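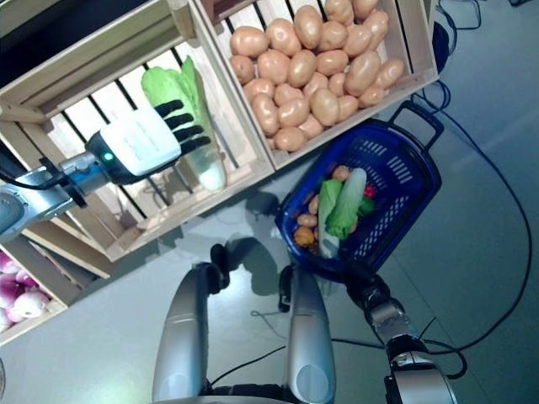

*The Vadard hand over a crate of napa cabbage, with the shopping basket alongside.*

# Vadard Produce Picking Kit

We've had a soft spot for grocery work ever since we started Drukcombe, and the Vadard kit is the one we get the most letters about. It's made for shops and small warehouses that fill orders from open crates – potatoes, onions, cabbage, whatever came in on Thursday – and would like a humanoid to do the bending for a change.

You get a pair of hands with jointed black fingers, the wrist collars to mount them, and the Grewal grip software, already set up for loose produce. A long cabbage and a small potato call for very different holds, and Grewal lets you save one for each and call it up by name. We're rather proud of that part!

Your team can keep the crates and baskets they already use. Ordinary slatted wood is fine, and so is a plastic basket with a folding handle. We do suggest leaving plenty of open floor between the robot's feet and the nearest crate, and running your cables well out to one side.

**What's in the box**

- 2 hands, left and right
- 2 wrist collars with status light
- Grewal software with 7 saved grips
- Todetti cable set and floor clips

**Price:** $1,204 for the full kit, or $919 if you already own the Todetti cable set and a Grewal license.

Write to us before ordering if your robot is an older model, and we'll gladly check the wrist fitting with you – it only takes a few minutes.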